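Guest Room Safety Checklist, Wala House, Favano
Inspection date: 2023-06-08
Floors covered: 2
Full check before the July arrivals. Bathrooms are done last on each floor. 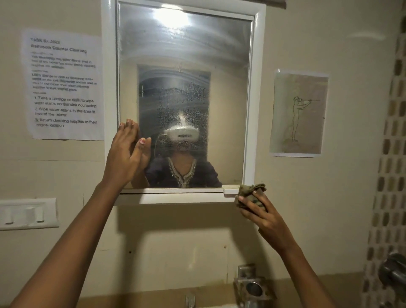
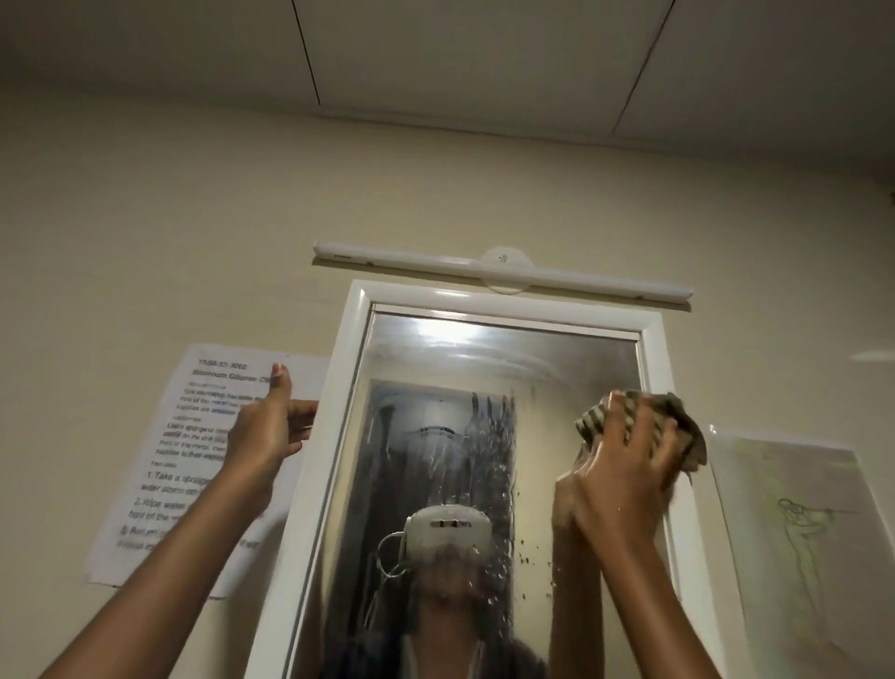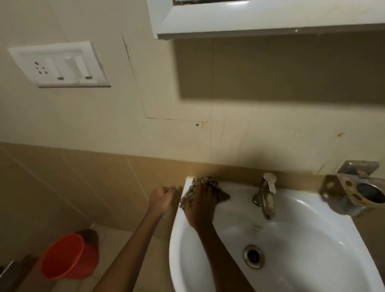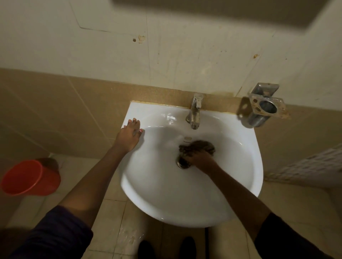

Folasade Tijani asked whether the luggage room counts as a guest area, as travelers leave bags there after checkout. It does, and it has been added as item 6.

1. Smoke alarms tested in every room: OK
Comment: Room 247 has a weak beep. New battery ordered.

2. Exit map on back of door: OK
Comment: Two maps still show the old stairway. Replace both.

3. Window stops hold at 5 inches: NOT OK
Comment: Street side rooms fine. Courtyard side slips when pushed. Tindall to quote for new stops.

4. Hot water at safe temperature: OK
Comment: Takes some 10 minutes to settle in the morning. Put a note in the welcome folder.

5. Balcony rails firm: OK

6. Luggage room, walkway clear: NOT OK
Comment: Backpacks stacked in front of the extinguisher. Mark the floor with tape. Ask the day tour groups to use the shelves.

7. Emergency numbers in welcome folder: OK
Comment: Ferry office number is out of date. The Fandness bus line has also moved its night stop, so the map page needs changing.

8. First aid box at front desk: OK
Comment: Low on burn gel.

Recheck items 3 and 6 before any keys go out.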